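4.2 Shared tables and the life of small parts

The workshop at Gillembridge was the liveliest of the sites we visited, and the one that changed our minds most about what a "messy" table is. We had gone in expecting to record clutter as a cost. By the second evening we were recording it as a kind of memory, and a very good one! People came back to a table after a break of several days and picked up their work by looking at what lay next to what: a screwdriver left pointing at a loose bracket, a wheel set down beside the axle it was meant for. Written notes were rare and mostly unread.

Small vehicle kits made this easiest to see. A rover of the kind shown in Figure 3 takes up little room, yet it draws a wide ring of other things toward it, and that ring is what we came to call the working halo. At Gillembridge the halo often ran into a neighbor's project, and the makers let it. Medrano, the smaller of our two comparison sites, had a rule that each project must go back in its tray at 8 in the evening. The tables there looked wonderful, but members spent the first part of each session laying everything out again, and several told us they dreaded it.

Bowls deserve a word of their own. Every long-running table had at least one open dish for scraps and offcuts, and makers were fond of them. Tsikata's earlier study at Pavalach treated such dishes as waste bins. Our interviews point the other way: five members described digging through the bowl for a shim or a spacer before they would think of cutting a new one. One called it "the first drawer I open." Lidded boxes, bought for the same purpose at Zornska, stayed nearly empty through February.

Engraved top plates turned out to matter as well — a plate with a name or logo on it gives a table a front and a center, and people tended to orient their tools to it.

Figure 3. A crowded white worktable: a small four-wheeled rover with an engraved wooden top plate and blue 3D-printed wheels, and a round wooden bowl of light-colored scraps to its right.

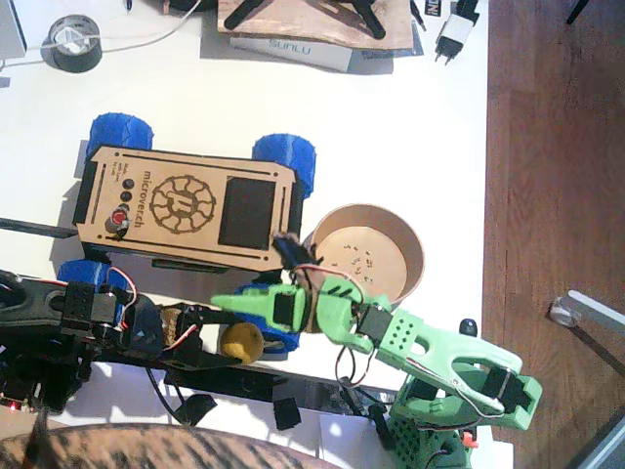
Should a shared workshop make members clear their tables at the end of every session?

Only where the space is needed by someone else that same day. For projects that run over several sessions, leaving the layout in place saved members the work of setting it up again, and the makers we spoke with strongly preferred it.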